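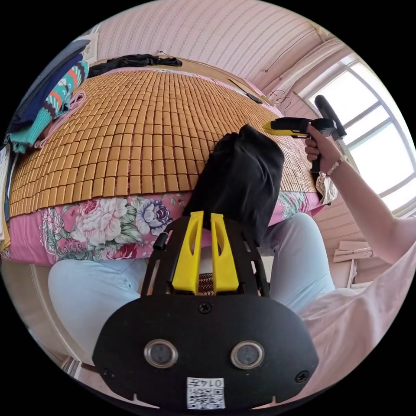

About Nurnex

Nurnex tests drinking water for private well owners, small water systems and building managers. The laboratory was set up by Nusrat Jadoon and Colm Ní Mhurchú, who still review every final report.

The standard panel covers 28 parameters, including nitrate, lead, arsenic, hardness and total coliform. Bacteria samples must reach the lab within 24 hours of collection. Metals samples are preserved with acid on receipt and may be held longer.

Results are sent as a PDF with the method number, detection limit and analyst initials for each line. The lab serves 520 accounts, nearly half of them household wells.

Technical director: Ritu Nigam
Sample intake: Tanveer Naqvi

Sample drop-off closes at 4 p.m. Bottle kits are available at the front counter.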